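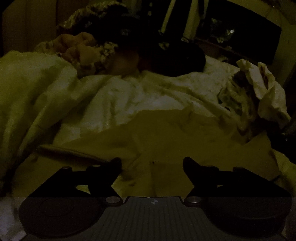 Kemville, December

Progress report to the Erkanen housing fund, second quarter of the bedroom upkeep grant

The grant pays for help with bedrooms in houses where nobody has had the time or the knees for it lately. Kitchens have their own money and, I gather, their own report. What follows is beds.

We have now made 153 visits, against the number in our proposal, which was lower and which I set myself on a cautious day. Most visits still begin with the duvet. A rumpled duvet takes up the whole bed, so there is nowhere to sort anything until it has been dealt with, and until this fall our helpers were dealing with it in as many ways as we have helpers. Shiyu Dai wrote a one-page order of work: loose clothes off first, then pillows, then the duvet pulled straight from the foot. It has been adopted by everyone except Shiyu, who starts with the pillows.

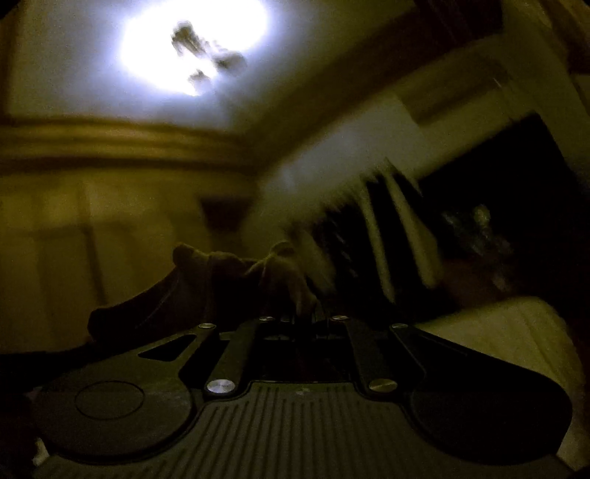

Light remains a problem. Bedrooms here tend to have one ceiling light and not much ambition beyond it, and white bedding in a dim room hides socks very well. We asked in the last report for clip-on lamps. The request is still open -- I mention it only because it is on page 3 of your own list of outstanding items.

Spending stands at $2,568, nearly all of it wages and bus fare. The laundry line is under budget. The hanger line is not, and I have spoken to myself about it.

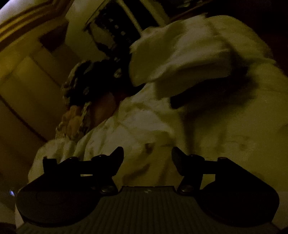 Abena Opoku would like it recorded that folding on the bed is a false economy, that things folded there get sat on, and that she has asked for a table twice. It is recorded. A folding table is in next quarter's figures under "equipment," where it makes up the whole of the equipment.

The other change is to the sorting itself. Clothes left on a bed used to go straight into the wash, which was quick and made us unpopular with people who had plans for them. Helpers now sort into wash, wear again and ask.
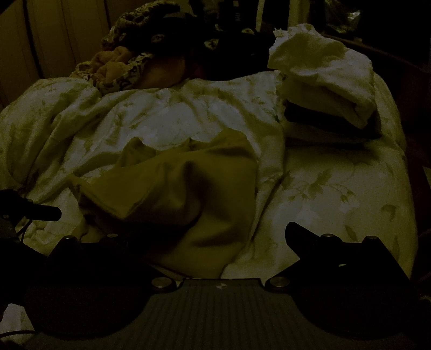 The "ask" pile is the slow one. It gets the scarves, the odd towel and anything soft that might have a name, and it can add a good part of an hour to a visit. I had hoped to report that it was shrinking. Kartini Liew has the visit sheets and they say otherwise.

For next quarter we plan to train 2 more helpers, buy the table, and try a Sunday visit for households that can't manage weekdays. The revised budget will follow once the bus fares are in.

Last updated: December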